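Ridthorpe Women's Forum Asks for Proof Behind Equality Pledges

2025-01-24

The Ridthorpe Women's Forum said today it will not renew its support for the Enura Equality Charter until the firms that signed it publish their pay and promotion figures.

Nineteen employers have signed since the charter was launched. Only 11 have released any numbers at all, and most of those gave a single average with no breakdown by job grade.

"We have been to the breakfasts and clapped at the speeches," said Forum chair Lotte De Smet. "I would like to see who got promoted. A purple logo in March doesn't tell me that."

The Forum surveyed 3,961 women working in the district. Of these, 2,630 said they could not name one change at their workplace that came from the charter. The Forum notes that people with complaints may be more likely to answer a survey, and it has asked Enura to run its own. 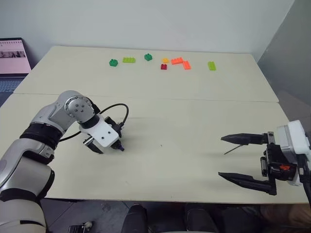
What the Forum wants

Signatories are asked to publish pay by grade, the number of women returning after parental leave, and the share of part-time staff promoted. The deadline is the end of February.

Bindier, one of the first to sign, says it will comply. Van der Linden says it is "reviewing the request," the same answer it gave last year.

Lahcen Salem, who runs the charter for Enura, said the program was meant to encourage employers and was never designed as an audit. The Forum has asked him what it is designed to measure and is waiting for a reply.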